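The grey pile, and what we're doing about it

Well, the September sort-out is nearly done, and I have to tell you I never want to see a grey top again as long as I live. You were all so generous! We had 2,275 items through the door for the Praklow clothing rail by Sunday teatime, and I'd swear every household in Merrick had the same idea about what to part with. Long sleeves, short sleeves, marl, charcoal, that in-between colour my mum calls "elephant". Lovely soft things, most of them, and just what people ask for once the evenings draw in.

The trouble is folding them. I've always been a grab-and-stuff sort of person at home (my airing cupboard is a disgrace) but you can't do that on a rail where somebody's got to find a medium in a hurry. So I've been learning properly. Jersey is a pest for it. You smooth one side and the other side ripples up, and the sleeves go wherever they fancy. My way is to start with the shirt flat on a white top, where you can see the edges of the grey nice and clearly, pull the sleeves out away from the body, and only then start smoothing, from the collar down.

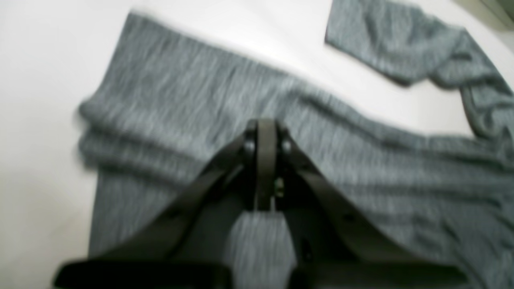
Hertta Ojala does it the other way about, sleeves in first and smooth afterwards, and she says anyone who begins at the collar will be there till Christmas. Her mother taught her on bed sheets and she has never had a crease she couldn't blame on somebody else.

I did try it her way for an afternoon, and I'll admit it's quicker on the short sleeves. On the long ones I still end up with a lump under one shoulder. If you'd like to have a go yourself, the trick we both agree on is a good wide table, much wider than you think you need. An ironing board's no use at all - the hem slides off one end while you're busy with the other. Get hold of one end, give it a steady pull along its length and then let it settle before you touch it again.
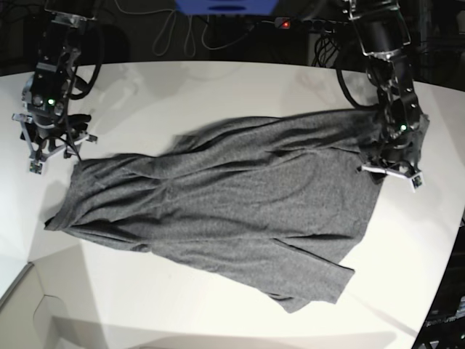

Grey jersey on the big white table, still plenty of creases to go.

A few bits of news while I've got you. Of the 2,275, we've now sorted and sized 1,271, so we're past halfway. The children's things are finished, and the coats have gone over to the Trakutier building where there's a proper hanging rail. Rhodri Craddock has made us 6 new shelf dividers out of an old wardrobe door, and they've made a huge difference to the jumpers.
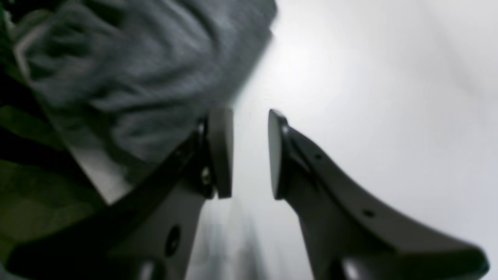
What we could really do with now is labels, the plain sticky sort, and any clear bags with a zip. Please hold on to your odd socks for the moment, we've got more than we can pair up. Doors are open from ten, and there's always a kettle on.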